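How to Refinish a Scratched White Tabletop

By Recep Kurtuluş
2019-03-28

A white tabletop is a wonderful thing to work on until it starts to look tired. Mine went gray in the middle from years of sliding boxes over it, and I put off fixing it for far too long. Once I finally did it I was so pleased that I went and did the side table and both bedside shelves too! It takes a weekend, most of it waiting for paint to dry, and you don't need any fancy tools.

These steps are for painted wood or painted MDF. If your top is solid plastic or stone, stop here, the paint won't hold.

What you need

Sandpaper in 100, 150 and 240 grit
A sanding block (a scrap of wood with felt glued on is fine)
Dish soap, a bucket, two clean cloths
Wood filler and a flexible putty knife
Bonding primer, white
Water-based enamel, satin finish
A small foam roller and a two inch angled brush
Painter's tape and a drop cloth
A dust mask

Step 1: Wash it properly

Take everything off the table and wash the top with warm water and a good squirt of soap. Go over it twice. Hand grease is the big enemy, and there is always more of it along the front edge than you'd think (check the underside of the lip too, where people grab the table to pull their chair in). Rinse with plain water, dry it with a cloth and leave it for an hour.

Step 2: Fill the dents

Press filler into the deep scratches and chips and leave it standing a hair above the surface. It shrinks as it dries. For corners that have been knocked off, build the shape up in two thin layers instead of one fat one. I used to do it all in one go, and the middle stayed soft and crumbled the minute I touched it with sandpaper.

Step 3: Sand

Put on the mask. Start with the 100 grit on the filled spots only, just until they're level, then go over the whole top with the 150. You want to dull the old shine everywhere, so keep going until there are no glossy patches left when you look along the surface with a lamp at the far end. That lamp trick is the best thing I ever learned about painting furniture!

Vacuum, wipe with a damp cloth, let it dry, wipe again.
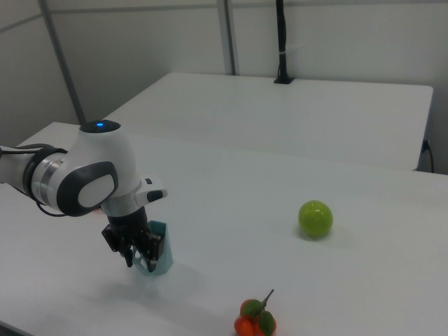 A white tabletop with a robotic arm reaching over it.

Step 4: Prime

Tape off the legs if they're a different color. Brush the edges first, then roll the top in long strokes from one end to the other, always keeping a wet edge. It will look streaky and awful. Perfectly normal, leave it alone! Let the primer dry overnight, then give it a very light pass with the 240 and wipe it clean.

Step 5: Two coats of enamel, maybe three

Pour a little paint into the tray at a time and load the roller lightly. Roll a strip, roll the next one so it overlaps by a third, and finish the section with one feather-light pass in a single direction. Then walk away. Going back to a spot after it has started to set is how you get those rough, orange-peel patches, and I have made plenty of them.

Wait about 15 hours before the second coat. The can may say less, but I've had much smoother results by being patient, especially in a cool room. Sand lightly between coats. Two coats covered my big table, and the side table wanted a third because the old color was dark brown.

Step 6: Let it cure

Dry and cured are two different things. You can set a cup down gently after a couple of days, but keep heavy stuff, clamps and anything with rubber feet off the top for two weeks. Rubber feet will stick to fresh enamel and pull up little circles when you lift them. Ask me about my lamp.

A few extra tips

If a bug lands in the wet paint, leave it until the coat is dry and then sand it out.

Cover your wet roller tightly with plastic wrap between coats and you won't have to wash it.

Save a small jar of the enamel and write the color on the lid. I've already used mine to touch up a chip on the front corner, and you can't find the spot unless I show you.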